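Evura Clothing Reuse Project
Student Project Report, August 2020

Prepared by: Joonas Laaksonen, Tiina Juntunen and Montserrat Bravo
Supervisor: Esko Pitkänen

1. Purpose

The project examined how donated clothing should be folded and stored before it is passed on to the Hollano exchange shelf. In February the shelf held 200 garments, many of them stacked without a common fold. Visitors pulled out items to check the size and returned them unfolded. The group was asked to propose one fold for T-shirts and a simple order of work.

2. Method

A set of 40 garments was sorted by type and color. Each T-shirt was laid on a gray table, smoothed from the collar toward the hem, and folded into a rectangle. Finished pieces were placed at the back of the table so that the middle remained available for the next garment. The group compared a fold in thirds with a fold in half and recorded the height of each stack.

Garments on the work table:
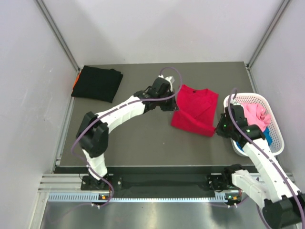
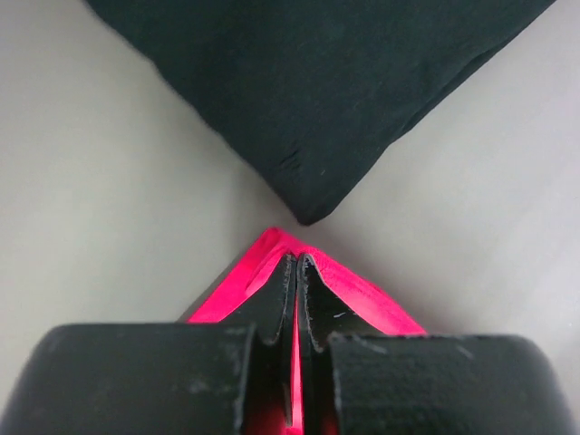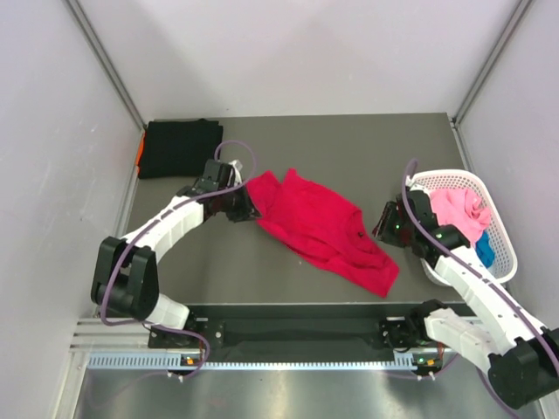 3. Results

The fold in thirds gave the more even stack. A shelf section that had held 22 shirts folded in half held 7 more when the new fold was used. Thin sports shirts were the most difficult items, as the fabric slid and the sleeves came loose when the stack was moved. Heavier dark garments kept their shape and were suitable for the bottom of a pile.

Shirts laid at an angle to the table edge took longer to fold. Tiina Juntunen recommended squaring the collar to the back edge before the first fold.

4. Recommendations

T-shirts should be folded in thirds with the collar facing out. Dark and bright garments should be kept in separate piles. A printed guide should be placed beside the shelf, and Santeri Turunen has agreed to review its wording before it is posted.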